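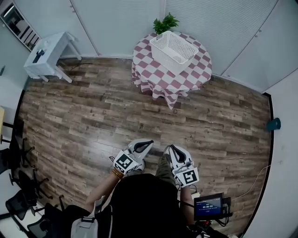
Handheld grippers (hobby builders mostly say "hand grippers" or just "the pair") are robot-style jaws with a handle on the back, so a person can do a chore with them while the movement gets recorded for a robot arm to learn from later. I've been building mine in a shared workshop called Brodadov, and I'm writing this entry because the old one on the wiki stopped at the parts list! My pair is white with black curved jaws, and each one carries a square black-and-white marker, which software can use to work out where the gripper is in the room. For a practice table I like something plain with one easy target on it, like a white plastic basket with holes in the sides, and a checkered tablecloth is fine too.

Name and origin

The design I follow is called Fondon. It was drawn up by Xuân Đinh, who still answers questions on the workshop message board, usually late in the evening and usually with a sketch attached. There was an earlier version named Palau, and you'll see old posts mixing the two up. The quick way to tell them apart is the trigger: Palau closes with the thumb, Fondon with the first two fingers. I tried Palau first and my thumb was sore after ten minutes, so I moved over pretty happily.

Body and jaws

The body prints in two halves that screw together. Mine took most of a night per side on our slowest printer (the fast one was busy with somebody's lampshades). A finished gripper with the Fondon handle weighs up to 700 grams, depending on how solid you print it, and you feel every bit of that by the end of a session. I went lighter on the infill for the second one and I'd do both that way now.

Jaws are printed separately, in something a little flexible. The curve matters more than I expected. A straight jaw pinches a basket rim at the very tip and then slips, while a curved one wraps over it. Sand the inside face a little before you mount it. If the jaws don't meet evenly, loosen the pivot screw a quarter turn and try again before you print anything new.

Markers

The markers should be 50 mm across for Fondon, printed on matte paper and glued flat. Glossy paper was my big mistake. The ceiling lights bounced right off it and the software lost the left hand over and over. Also check that your sleeve or wrist doesn't cover the marker when you reach forward. I still catch myself doing this!

Recording

I wear the camera up high, so it sees both hands and the table, and I keep a small screen with a timer close by. Runs are short. I stand still for a couple of seconds at the start, then reach, grab, move the thing, let go, and step back. My goal for the first batch is 300 good runs of basket moving, and I throw out any run where I fumbled because I was in a hurry.

Cables are the annoying part. Run them behind you or along the wall and leave enough slack to turn around.

Variants

Đorđević is a branch of the same design with a longer handle and a spring return, made for people with bigger hands. The jaws swap between the two, but the trigger parts don't fit, and the screw holes on the back plate are slightly off. There's a thread about an adapter plate on the Brodadov board, last updated in March, and the file in it needs its holes drilled out a little before the screws will go in.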